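Political satire on local radio: speaker notes
Ritu Tyagi, September 23, 2024

Open with the clip from the Tustia mayoral debate, the one where both men answer the wrong question. Let it run to the end. Then say who wrote the parody – Shivam Gautam, in 16 minutes, at a bus stop.

Point one. The sketch show started in 1995 with two writers and no budget. Candidates ignored it until one of them lost and blamed it on air.
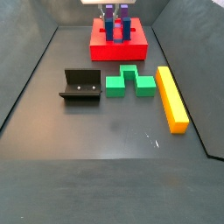 Speaking time: 2 minutes to here

Point two. Being a guest is now part of the campaign. Aarti Vishwakarma booked nearly 1000 interviews and says the candidates who asked for the jokes ahead of time were the dullest. Read her letter, second paragraph only.

Point three, if time allows. Puppets. Voters in Tustia knew the puppet's voice better than the mayor's. Play both and ask for hands.

Finish on the November election special. Thank Madhu Nautiyal for the tapes, then take questions.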